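Section 4. Adding a Lookbook and Posting to Your Label Page

Applies to Cleltura Atelier accounts, all plans. Last edited Apr 15, 2025 by Geert Groen

Before you start

You need: a verified label name, at least one collection set to Draft, and your cover shots in one folder. Phone shots are fine for posts. Not fine for lookbook covers, they come out soft.

Log in as Owner or Editor. Stylists can upload but can't publish.

4.1 Create the lookbook

1. Go to Collections > New Lookbook.
2. Type the season name. Keep it short. "Kasdale Knitwear June" fits, anything longer gets chopped on mobile.
3. Pick a template. Runway = one look per page. Rail = four looks per page, good for basics and shirting.
4. Drag looks in. Order matters, first look becomes the thumbnail.
5. Hit Save Draft. It does not autosave on this screen. Sorry, known issue.

Note: max 67 looks per lookbook. Split bigger collections into Part 1 and Part 2 and link them under Related.

4.2 Tag the garments

1. Open a look, tap the garment.
2. Enter style number, fabric, and color name. Use your own color names, not the supplier's.
3. Add the designer credit. For collaborations (e.g. Ryu x Lirken) put both names in the one field with an x between. Two seperate credits will make two label pages.
4. Set price or choose On Request.

CAUTION: Style numbers can't be edited after publishing. Check them. Check again. A wrong number means deleting the look and all its saves.

4.3 Designer profile

1. Label Page > People > Add Designer.
2. Portrait, square crop.
3. Bio, 519 characters max including spaces. Anything over is dropped without a warning.
4. Home city, optional. Studio adress stays hidden unless you switch it on.

Note: buyers read the bio before the lookbook. Say what you make. Tailoring, prints, leather, whatever. Skip the childhood stuff or put it in the long profile.

4.4 Connect your social feed

1. Settings > Feeds > Connect.
2. Sign in to the account for the label, not your personal one.
3. Choose which posts come across. All, Tagged Only, or Pick by Hand.
4. Wait for the green tick.

First sync is slow. Lirken's feed had 2,596 posts and needed overnight. Leave the tab open.

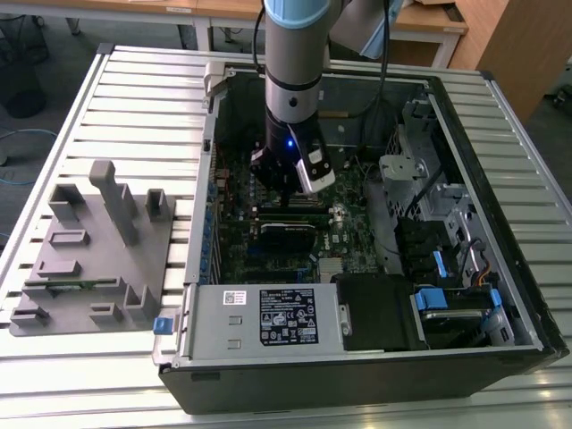 If the tick stays gray, disconnect, log out of both, start over from step 1. Still gray? Send code 536 plus your label name to support.

CAUTION: Disconnecting removes imported posts from your label page. Comments go too. No undo.

4.5 Publish

1. Preview on desktop and phone.
2. Check credits on collaboration looks.
3. Choose Public, Buyers Only, or Link Only.
4. Publish.

To pull a lookbook back, set it to Draft. Anyone with a saved PDF still has it.

Next: Section 5, Sample Requests and Line Sheets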